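About Jileck

Jileck is an evening school for people who want to learn a language and have already failed to do so at least once. We teach Swedish, Portuguese, Polish and a bit of Welsh, in a former carpet showroom with excellent floors and terrible windows.

We opened with one class, one teacher and a box of second-hand textbooks in which every family owned a fax machine. We have 600 learners a year now. The textbooks have mostly been replaced, apart from one we keep for its chapter on booking a hotel by telegram, which people ask for.

How we teach

Classes run for 36 weeks with a long gap in the summer, when everybody forgets the past tense. We start again in September and find it where we left it, more or less. Each class is an hour and a half, with tea in the middle. The tea is included in the fee. The biscuits are on a rota, and the rota is the only thing at Jileck we are strict about.

You will speak in the first lesson. It will be dreadful, and the rest of the room will be just as dreadful, so you may as well join in. We don't do tests unless you ask for one, and each year two or three people do ask, and we try not to think less of them.

Homework is set in the hope that it will be done. Teachers can tell when it was done on the bus.

What we don't promise

We won't make you fluent in a month. A learner who sticks with us for a year can usually order dinner, complain about it, and follow most of the reply. After two years you should manage a phone call, though you may still want a lie-down afterwards.

Our beginners' course aims at 2,000 words. We picked that number because it covers most of what people say to each other in an ordinary week, and because the teacher who wanted 3,000 was outvoted.

The Drarkia shelf

Our lending library is called Drarkia, after a misprint on the first set of labels. It takes up the back wall and holds novels, comics, cookery books and a run of Swedish crime that gets borrowed far more than the grammar does. Loans are for a month. Fines were dropped years ago, when we worked out that we spent more on envelopes than we got back.

Courses for workplaces

We also go out to firms, usually at lunchtime, between noon and two. Workplace groups learn the words they need on the job first - tools, shifts, parts, polite ways of saying no - and get to the weather later. The smallest group we take is four. The largest was 33, in a canteen, and we would rather not do that again.
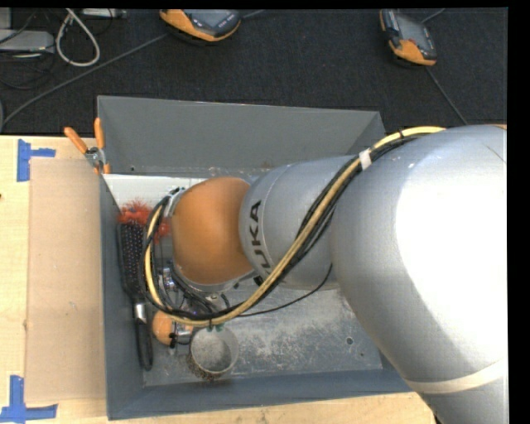 Finding us

We are on the first floor of the Sjöberg building, above the shop that sells lamps. The door sticks, so push harder than seems polite. There is a lift, and it does work, slowly. Parking is free after six, and new learners can sit in on one class without paying before they make up their minds.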